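Swapping grippers again (and finally getting the camera mounts right)

So it's October, the heating has come on in the workshop for the first time, and I've spent most of this week arguing with a pair of robot grippers. 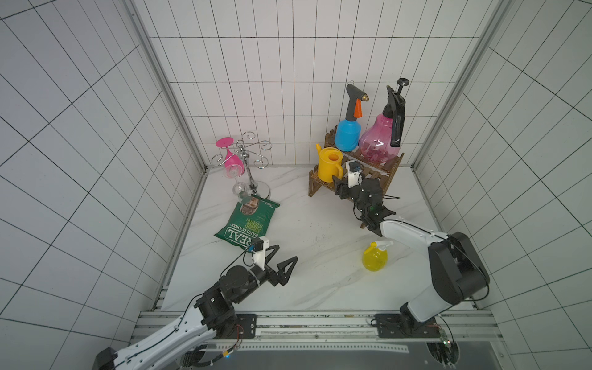 The plan was simple enough. I had two sets of fingers to try on the same two arms: the Zenmont ones I've been using since spring, and a pair from Trarnine that a few of you in the comments kept nagging me about. Same arms, same controller, same wrist cameras, same jumble of stuff to pick up. I did 60 goes with each and wrote everything down in a notebook like it was 2007.

First thing to say is that crisp packets are horrible. I know I've moaned about this before, but a bag of cheese and onion is so much worse than anything solid. It's puffy, it's shiny, it slides off when you pinch the middle and it crackles in a way that makes you feel you're doing something wrong. The Zenmont fingers only managed it if I came in low and grabbed a corner seam. The Trarnine ones have a softer pad and would take a fold of the bag almost anywhere, so fair play, commenters, you were right!

Then I moved on to the sprayers and it all went the other way. A big pressure sprayer with liquid in it wants to swing the moment it's off the shelf, and the soft pads just let it. I watched one turn slowly through a quarter circle and drop its nozzle between the slats. The stiffer fingers held on to the handle with no fuss at all. Little spray bottles were fine with either, as long as I went for the neck and left the trigger alone.

Wine glasses I did last, on the grounds that I only own so many. Getting one off a hook upside down is mostly a camera problem, I think. You need to see the foot of the glass and the hook together, and with the old camera position the gripper blocked the view right at the moment you needed it. I've now got the cameras sitting on top of the wrist on the white mounts (version four, if anyone's keeping track) and it's a massive improvement. Clear glass is still a pain. The pink one is far easier for the camera to pick out, which I suppose I should have guessed.

Totals, for those who skip to the numbers: Zenmont 38 clean picks out of 60, Trarnine 41. Not much in it! If I left the crisps out, the Zenmont set would be ahead.

Cables are my other gripe. I used plenty of cable ties on the left arm and left a loop at the right wrist so it can twist without tugging. I'd had a shorter run there and it pulled the camera connector out twice on Wednesday, both times just as I'd sat down with a cup of tea.

Next up is the Vasconcelos controller, which has been sitting in its box under the bench while I finished this. It's meant to be smoother at slow speeds — I'll believe it when I see it lift that watering can. I'll put the full notebook pages up once I can read my own handwriting.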